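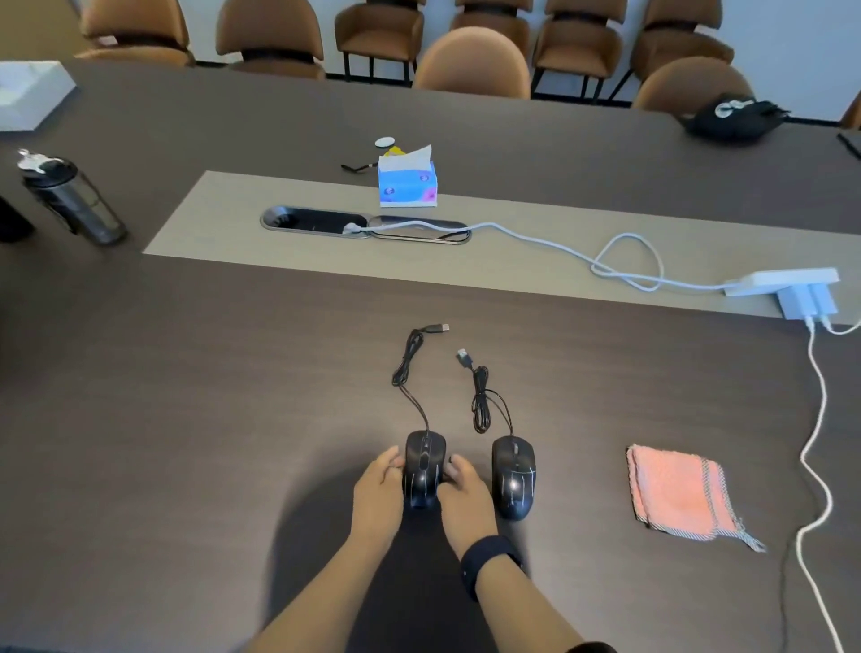
About Forkix

Forkix collects and reviews recordings of everyday manual tasks, which our partners use to train robot arms for office and household work. The company was established by Farzana Abeysekara and Remo Valentini and maintains its main office in Ristness.

Our Safety Record

In May, an arm running the Mindico controller failed during a wiping trial at our Shek test room. A force sensor returned a fixed reading, and the arm continued to close on the object it was holding. The shell of the object cracked and the emergency stop was pressed. No person was injured. All trials were suspended for 30 days.

The review, led by Yao-tsung Wei, examined 432 logged trials and found the same sensor fault in two of them. It also found that our recordings contained too few cases of small items being held in one hand and cleaned with the other. 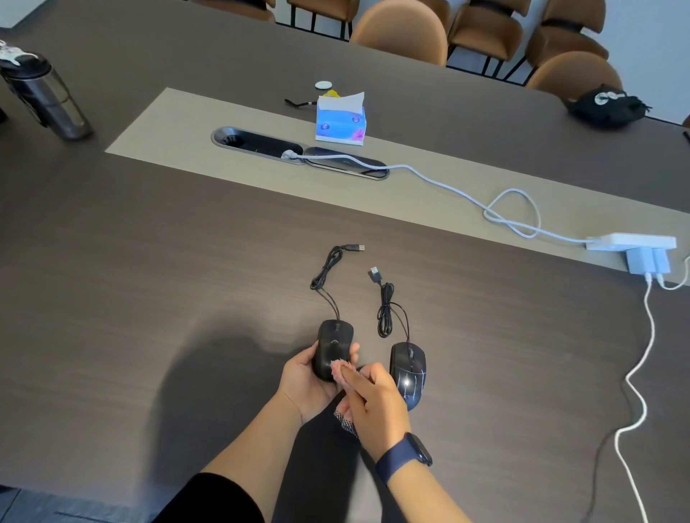 Human demonstrations of cleaning tasks are now recorded with greater attention to grip, and each one is checked before release. Controllers stop the arm when a force reading does not change within 200 milliseconds of contact. Seul-gi Maeng is responsible for approving any return to service.

The full review is available to partners upon written request to Adebayo Abubakar, Director of Safety.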